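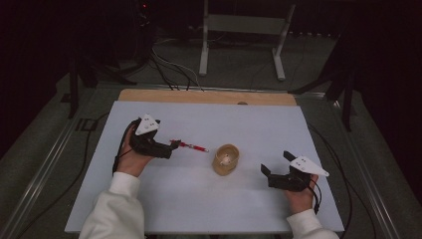
Red lentil soup, third go

I've made this soup three times since January and I think I've finally got it where I want it. The first pot was too thick (you could have grouted a shower with it), and the second had so much cumin that my tongue felt furry until bedtime. Third one was lovely!

The original came from Rhea Evangelista, who brought it to a potluck and then wrote it out for me on the back of a parking receipt. She uses water. I use chicken stock because I always have some in the freezer, but veggie stock is fine too, and the flavour holds up either way.

What goes in

1 big onion, chopped small
2 carrots, grated
3 cloves of garlic
1 teaspoon cumin, and please stop at one
1 teaspoon smoked paprika
1 1/2 cups red lentils, rinsed
1 tin chopped tomatoes
6 cups stock
Juice of half a lemon
Salt, pepper, a bit of oil

What to do

Cook the onion in the oil over a medium heat until it's properly soft and going gold at the edges. I used to rush this part and the soup tasted a bit raw. Add the carrot, garlic and spices and stir for a minute, then tip in the lentils, tomatoes and stock. Bring it to a boil, turn it down and let it bubble away for 25 minutes with the lid half on. Give the bottom a scrape now and then - lentils love to stick.

I blend half of it and pour it back in, so there's still something to chew on. Lemon goes in right at the end, then taste it for salt. Mine needed more than I expected.

We had it with toast and a spoonful of plain yogurt the first night, and I took the rest for lunches. It sets like pudding in the fridge, so loosen it with a splash of water when you warm it up. I've frozen it as well and it came back fine, maybe a little grainier.

Next time I want to try it with coconut milk in place of some of the stock, and lime for the lemon. If you've done it that way, tell me how much you used!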